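# Ordering printed mailer boxes for the shop
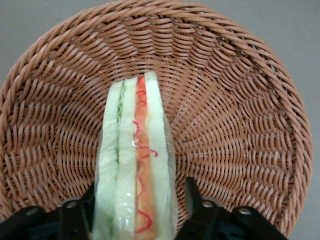
How many boxes should a small shop order the first time? I'd go with the lowest quantity the printer will run, even though the price per box is worse. My first order was 1,000 from Lokton, and I changed my logo in February with 480 still flat in the hall closet.

This time I asked for quotes from Lokton and Relau. Relau will print 246 at a time, an odd number that has to do with how they cut their sheets. One color, outside only. Jomar Marquez in their sales office sent a plain sample first, and I packed it with soap bars and mailed it to my sister. The corners held up.

The setup fee was $90, charged once per design. Lokton charges it again on every reorder, so check the quote for that.

I also went down a size. The old boxes needed almost twice the paper fill. Jennylyn Magbanua, who packs with me, had been saying so since the fall.

Proofs came back in two days. I still have to pick a tape.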